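1/ Spent the whole day on the sim version of our arm cell and I'm way too happy about it, so you're getting a thread. It's the living room one, for anybody who remembers Hadura from last November.

2/ First job was the arm mount. The base sits on a box pedestal right up against the desk, and somebody (me) had the pedestal 13 mm off in the config. You'd never spot it by eye. The planner sure did, every reach came in short!

3/ Second job: the gripper. Cecilia Amegashie rebuilt the finger linkage so each joint has its own limit, and wow, it opens wide now without the links passing through each other. I've wanted that fixed forever.

4/ Then the views. We check two every time we touch the setup, one of the room and one from close in on the fingers. If the gripper is in the wrong spot in either of them, back to the config you go.
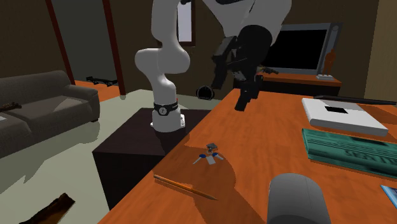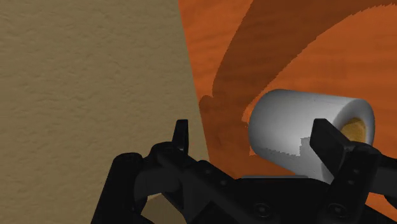 Hadura living room cell in sim: room view first, then the gripper close up with the white roll.

5/ Shadows are next on my list. The one on the roll has a blocky, stair-stepped edge and I think the shadow map is just too small. Mawuli Asamoah says bump it and watch the frame time, so that's tonight.

6/ My routine after any change, if it helps someone:
- reload the cell from scratch
- home the arm
- open and close the gripper 30 times
- look at the joint log before running anything else

7/ The open/close loop sounds boring but it caught a bad finger limit on cycle 5 this morning. Fixed it, started over, clean log all the way down. I may have cheered.

8/ Config is saved as build 2159 if you're on the team and want to pull it. Please don't move the pedestal :)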